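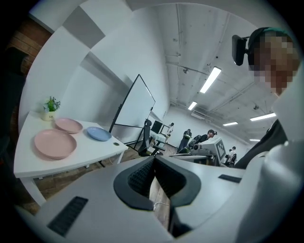

Comment une voiture s'arrête-t-elle ?

Quand tu es assis à l'arrière et que le feu devient rouge, la personne qui conduit appuie sur une pédale avec son pied. La voiture ralentit, puis elle s'arrête. Mais une voiture pèse très lourd ! La petite Matić de ma voisine pèse 1034 kilos, et un pied ne peut pas retenir tout cela.

Derrière chaque roue se trouve un disque en métal, qui tourne avec elle. De chaque côté du disque, il y a une plaquette. Quand on appuie sur la pédale, un liquide est poussé dans des tuyaux très fins et les plaquettes serrent le disque. Cela s'appelle le frottement. Une voiture a 4 roues, et toutes les quatre freinent ensemble.

Frotte tes mains très fort l'une contre l'autre et compte jusqu'à 10. Tu sens la chaleur ? Les freins aussi deviennent chauds, parfois beaucoup trop pour les toucher.

Sur les anciennes voitures, on trouve souvent des tambours à la place des disques. Le tambour est une sorte de boîte ronde, et les freins poussent de l'intérieur – comme si tu écartais les bras dans un tonneau.

Quand la route est mouillée, il faut plus de place pour s'arrêter. Voilà pourquoi on laisse une grande distance avec la voiture de devant. Et toi, à pied, attends que la voiture soit bien arrêtée avant de traverser.

Texte : Rok Babić

© Kurkinora – Tous droits réservés | Nous contacter | Haut de page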